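Gripper keeps crushing the sponge: force limit in the controller, or fix the planner?
Posted in Manipulation Software, November

Poster: vusamov_bench
Two-arm table setup, dishwashing task. The policy outputs joint targets plus a gripper width at 10 Hz, and the Veltevum driver interpolates up to the motor rate. I trained on 281 demos. The arms reach the dishes fine, but the commanded width on the sponge goes nearly to zero and stays there. The pad folds down the middle and fans out over the fingers, so I can't get a flat face onto a plate. Wrist view during a grasp: 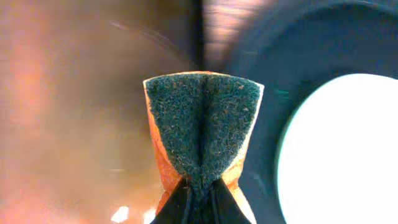
matic_fan
Clamp the width in the driver. There's a min_width setting in the config file. Done.

Poster: vusamov_bench
Tried that. With a floor on the width the sponge slips as soon as it drags on something. Dishes also need a tighter close than the sponge does, so one number doesn't work for both.

loop_rate
Your demos probably have the same problem. If the leader gripper was squeezed all the way shut, the recorded action is "fully closed" and the policy copies it. Two things to check:

Plot commanded width against measured width for one episode. If there is a steady gap during the grasp, the motor is pushing into the foam the whole time.

Switch the gripper from position to current-limited position mode. I start at 40 percent of rated current and go down until it slips, then back up a step. Keep a separate limit for each arm. Your two grippers are doing different jobs, and the limit should be set from what each one is holding. Log both channels before you retrain anything.

Poster: vusamov_bench
Plotted it, and the gap is there on the sponge. I'm adding per-arm limits now. This is the table I'm tuning on, tray on the left and plates on the right: 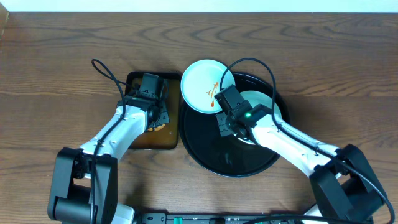
offset_nine
Would you still log the measured width as the action when you record new demos? I did that on a Vonico build and the grip got too weak - the policy never learned to push past contact. I'd keep the commanded value and let the current limit handle the rest.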